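Ticket: Dell tower, no display after strip-down
Status: open, waiting on parts
Logged by: Rezaul Haque, Stustside workshop

Friday, first look
Right, picking this one up from Saha as she's off till next week. The tower came over from the Nimer office with a note saying "dead, fans spin, no picture" and not much else. I had it on the bench by 12 and got the same thing: fans go, screen stays black, no beeps at all. Swapped the monitor lead, then the monitor (always worth a go!), no change.

Next I pulled the memory and tried one stick at a time in each slot. Nothing. Reset the BIOS, left it without power for 20 minutes while I had a sandwich, still nothing. So it was time to have the processor out and check the socket — I couldn't find any bent pins with the magnifier, but my eyes aren't what they were and I'd like somebody else to look before we blame the board.

Where I've got to
Side panel's off and the case is on its side. I've left the graphics card and power supply in for now. Please don't close the socket frame until the chip goes back in, I've left it open on purpose. The grey holder keeps the small bits together, and it's much better than the old biscuit tin.

First two are the tower, last two are the grey holder with a processor in it.
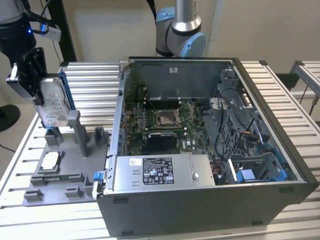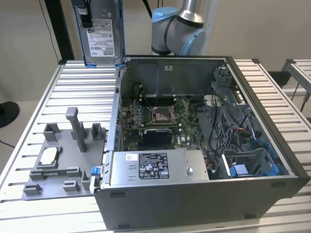
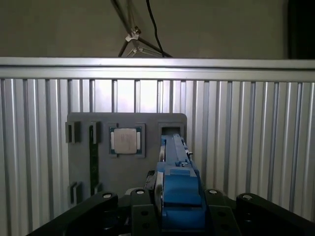
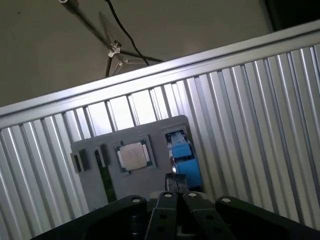 Still to do
I've asked Keltunero for a known good board of the same type, and they reckon 2 working days, so we'll see. If it comes up with our processor in it then the old board goes for scrap and I'll close this off. If it doesn't, I'll borrow the chip from the machine on ticket 21 and try that (sorry in advance to whoever owns ticket 21).

Saha, if you read this before I'm back in, could you ring Nimer and ask whether anybody had the lid off before they sent it to us? I forgot to ask.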